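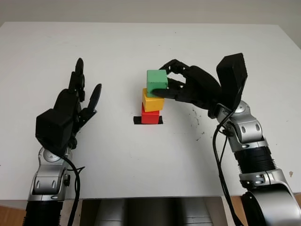 Omolara Akinola
Wooden cubes beat the plastic ones for stacking, every set I've owned. The plastic ones slide as soon as one is a little off center. I wouldn't buy plastic again.

skivthorpe_dad
Posted November 28, 2019
Depends on the plastic. We have a bucket of the soft-edged ones from Arnisby and they stack fine on carpet. Wood on carpet is hopeless past four.

Omolara Akinola
Carpet is the problem there. Put them on a table.

Ladi Afolabi
That's what I do now. White tabletop, a square of black tape in the middle, first cube goes on the tape. Red on the bottom, then yellow, then green. My daughter knows where to start and she doesn't wander off to build at the edge, where everything ends up on the floor.

The yellow one tends to go on a bit to the left. I used to straighten it for her and I've stopped doing that. If it holds, it holds.

nwankwo43
I would straighten it. If the second cube is off, the third one goes off the same way and you have a leaning tower at three high. Kids learn to square the faces if you show them early. Put a finger on each side and push until they line up.

Ladi Afolabi
With three it doesn't matter much. The cubes are all about the same size so there is plenty of overlap left. I agree it would matter at six or seven.

nwankwo43
It matters at four. I've watched it happen.

pebblecourt
What tape is it? I tried masking tape on our table and it left a line of glue I had to get off with cooking oil.

Ladi Afolabi
Plain black electrical tape, two strips side by side, trimmed with a craft knife before it went down. Don't cut it on the table. I've had it on since October and haven't tried to lift it, so I can't tell you about glue.

skivthorpe_dad
Doesn't the tape make the bottom one sit crooked? Even a thin layer is a ridge if the cube is only half on it.

Omolara Akinola
Make the square bigger than the cube and there's no ridge to worry about.

pebblecourt
Or draw it with a dry erase marker. Ours wipes off a white table with a damp cloth.

Ladi Afolabi
Ours didn't wipe off. Try it on the underside first.

mrs_t_in_the_valley
Question about paint, as I'm looking at secondhand sets. Glossy or matte? The matte ones I've seen look worn after a year and I don't know if that means the paint is coming off.

Omolara Akinola
Matte grips better. A little rubbing on the faces is normal and I leave it alone. If you can scrape color off with a fingernail, don't buy them. Ask the seller how old they are and what they were painted with. Most won't know, and then I pass.

nwankwo43
Glossy is easier to clean and I'll take that over grip. A cube that gets chewed needs to be wiped every day.

Omolara Akinola
Every day on bare wood edges will swell them. I had a Zatwood set go that way. After that they rocked, and no amount of lining up fixed it.

nwankwo43
Damp cloth, then dry cloth. Mine are fine. I think you soaked yours.

Omolara Akinola
Once, yes. In the sink with the rest of the toys.

mrs_t_in_the_valley
Thanks, both. How many do you need to start? There's a lot of 300 going cheap near me and that seems like too many.

Ladi Afolabi
Far too many. We put out three at a time and the rest stay in the closet. When she can let go of the top one without knocking it, I'll add a blue.

skivthorpe_dad
Letting go is the hard part at our house too. He gets the last one up there and won't take his hand off it - then he pulls away fast and takes the whole tower with him.

Ladi Afolabi
Have him open his fingers first and then move the hand sideways, away from the tower. We practiced with two cubes until that was a habit.

skivthorpe_dad
Will try it with two tonight. On the table, fine.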